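使用済み小型家電の回収、対象を部品単体にも拡大　マルトゲート

マルトゲート市は2023年5月17日、公共施設で行っている使用済み小型家電の回収について、6月から対象品目を広げると発表した。これまでは携帯電話や電卓、電動歯ブラシなど製品の形をとどめたものに限っていたが、今後は取り外した基板やコード付きの小型モーターなど、部品だけの状態でも受け付ける。

回収箱は市役所本庁舎のほか、図書館と地区センターに置かれており、設置場所は合わせて6か所となる。利用は無料で、事前の申し込みは必要ない。投入口に入らない大きさのものは、従来どおり粗大ごみとして申し込む。

市環境課によると、部品の持ち込みについての問い合わせは昨年の秋ごろから目立つようになった。自宅で電子工作をする人や、壊れた玩具を分解して直そうとした人から、残った部品をどの区分で出せばよいのか分からないという相談が多いという。現行の分別表には部品単体の記載がなく、窓口の職員が一件ずつ判断して答えていた。

同課のジュサラ・ラセルダ係長は「不燃ごみの袋に入れてくださいと案内した職員もいれば、箱に入れて構わないと答えた職員もいた。地区によって答えが違うという苦情もいただいており、今回の改定でそろえることにした」と説明する。

改定後の分別表では、「小型家電」の欄に「部品」の項目を新たに設ける。金属部分と樹脂部分を家庭で分ける必要はなく、コードが付いたままでも出すことができる。ねじなどの細かい金具は、透明な袋にまとめて入れるよう求めている。 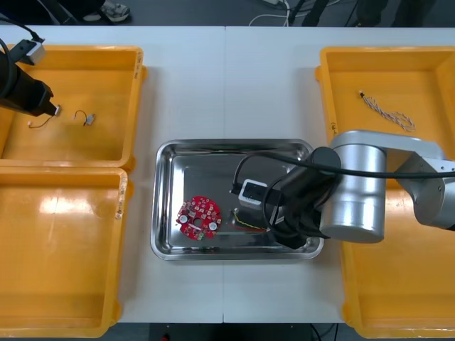
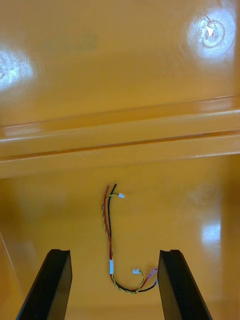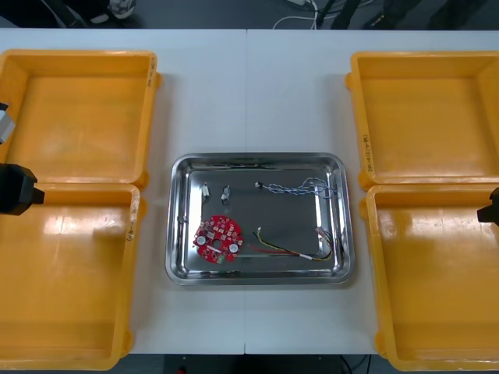
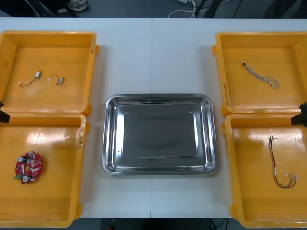

小型の電子部品など

電池は引き続き対象外となる。充電式電池を内蔵した製品は、電池を外せる場合は外したうえで、端子に絶縁用のテープを貼り、電池専用の回収容器に入れる。外せない場合は回収箱には入れず、地区センターの窓口で職員に直接渡す。

市がこの点を繰り返し呼びかけているのは、処理施設での発火が続いたためだ。市内のごみを受け入れているゴソウ中継所では、昨年度、選別ラインで煙や火が出た事例が2件あった。いずれも作業員が消し止め、けが人はなかったが、うち一件では設備の点検のため半日にわたって搬入を止めた。

中継所のレフ・ナザレンコ所長は「袋の中に電池が入っていると、外から見ただけでは気付けない。圧縮する工程に入る前に取り除けるかどうかは、出す時の分け方にかかっている」と話し、迷ったときは窓口で尋ねてほしいとしている。

回収した品は、中継所で保管した後、委託先の再資源化業者アンドラーデに引き渡される。同社は基板から銅などの金属を取り出し、樹脂は種類別に分けて原料として売却している。市が昨年度に回収箱で集めた小型家電はおよそ2000キロで、携帯電話と充電器が多くを占めた。今年度の回収量について、市は目標値を定めていない。

個人情報の扱いも分別表に書き加える。携帯電話やパソコン、記憶装置は、持ち主が自分でデータを消去してから出すことを原則とする。電源が入らず消去できないものは、本庁舎の窓口に持参すれば、職員の立ち会いのもとで穴を開ける処理を受けられる。処理は無料だが、開庁時間内に限る。本人が来られない場合は、家族が代わりに持ち込むこともできる。

一方、事業所から出たものは今回も対象に含まれない。市内の修理店や事務所からは部品の受け入れを望む声が出ていたが、市は、事業活動に伴う廃棄物は許可業者に処理を委託する必要があるとして、家庭から出たものに限る方針を変えなかった。

プロンドネス地区で時計と小型家電の修理店を営むフレッチャー・パーティントンさんは「うちで替えた部品は業者に頼んでいるが、お客さんが家で外して持ってくる分はどう案内すればよいか困っていた。箱に入れてもらえばいいと言えるのは助かる」と話す。店頭には、市から届いた改定の案内を貼り出す予定だという。

市民からは周知の方法について注文も出ている。地区センターで開かれた説明会に参加したアパレシーダ・バストスさんは、分別表の文字が小さく、高齢の家族には読みにくいと指摘した。市は、品目名を大きくした版を別に用意し、図書館と地区センターで希望者に配るとしている。

新しい分別表は今月末から全世帯に順次配布し、市のウェブサイトにも掲載する。91ページの「ごみ出しの手引き」も改めるが、印刷の都合で配布は夏以降になる見通し。それまでは現行の手引きに差し込みの用紙を付けて対応する。

問い合わせは市環境課の資源回収担当（担当者ニバルド・ベゼーラ）で受け付けている。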